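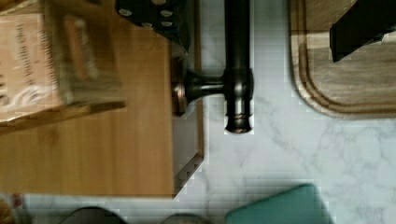
Counter by the tap, cutting board and carton, Mestik kitchen

Istport shared kitchen, house meeting, November. Started 7:10 pm, kitchen again first on the list.

Print this page
E-mail this page

1. Counter. Marble to be wiped down after every use, no vinegar, no lemon cleaner. Agreed. Big wooden board stays left of the faucet, oil it monthly. Cartons go in the pantry, not on the board. Somebody to put up a note.

2. Faucet. Dark bronze one stays. Trendar quote for a brushed steel swap was 500, turned down. Barbieri will look at the handle for 50, go ahead. Do not use scouring pads on the finish, it scratchs.

3. Cloths. Dotted navy one: keep or wash? Goes in with the Tuesday-type load, whoever is running it. Hooks wanted by the stove, 2 enough.

4. Budget. 1000 left for the kitchen till spring. Faucet handle and board oil come out of that. New shelf put off, no price yet.

5. Any other business. Pantry labels falling off agian. Better tape. Fridge clear-out before next meeting, anything without a name on it gets tossed.

Closed 8:05 pm. Next meeting same place, bring mugs back.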